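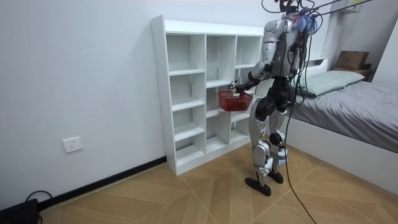
White cubby shelf, red basket at the middle column

Home | Archive | Threads | Subscribe | Log in
Print this message | E-mail this message
3 min read

Re: [jelelside-swap] what do you all do with the yarn ends?
28/10/2020

> I'm finally sorting out my stash and I have bags and bags of
> leftovers, most of them too small for a hat. Some are Flotia sock
> yarn, which I can't bear to throw out. Do people knit these up,
> give them away, or what? And how do you store them so you can
> find anything? Mine are by color right now and it isn't working.

Oh, I have so many feelings about this one! I was a by-color person for years too and it looked gorgeous and I could never find a thing. You go looking for something to finish a sock toe, you pull out a lovely green, and then it's worsted weight and you're back where you started. So in August I dumped the whole lot out on the bed and sorted by weight instead, one cubby for each, with color only mattering inside the basket. Much better. Sock yarn gets its own basket because, like you, I can't part with any of it.

The other thing I did was get a kitchen scale and weigh every ball. I write the grams on a scrap of paper and tuck it in the middle (not tape, the tape I used on the Posten wool left a gummy patch and I had to cut that part off). It sounds fussy but it only took an evening, and now I know what I can make before I cast on. My biggest leftover was 63 grams, which to me isn't even a leftover, that's a pair of mitts!

As for using them up, I've been working on a scrap blanket in mitered squares. I'm at 124 squares and I'd like it to cover a double bed, so ask me again next winter. I hold 2 strands of sock yarn together and go up to a bigger needle, and the colors mix in a way I'd never have picked on purpose. Some of the squares are pretty ugly on their own. Once they're next to the others I stop noticing. Weave in your ends as you go, please, please. I left the first 19 squares for later and it was miserable.

Has anyone on here tried the Ververidis pattern, the one with the log cabin blocks? I bought it and then got scared off by the chart. If it can be done in garter I might start one for the couch, in the heavier stuff, since the sock yarn is all spoken for.

For the tiny bits, under a few grams, I keep a jar. They're good for tying off braids, holding stitches, provisional cast-ons, and marking rows in a pinch. When the jar is full I use it to stuff pincushions. Wool is nice for that, it doesn't seem to dull the pins, though I wouldn't put cotton in there, it packs down hard.

If you really want to let some of the Flotia go, I'd be happy to trade! I'm short on blues and I have more mustard yellow than one person should. I can bring a bag to the next swap or put it in the mail, whichever is easier. Just let me know whether yours is the old base or the newer one with nylon in it, I try not to mix those in the same square.

Oh, and moths. Freeze anything secondhand before it goes on the shelf. I do a week in, a day out, and then another week, in a zip bag with the air squeezed out.

Happy sorting!

Previous message | Next message | Back to thread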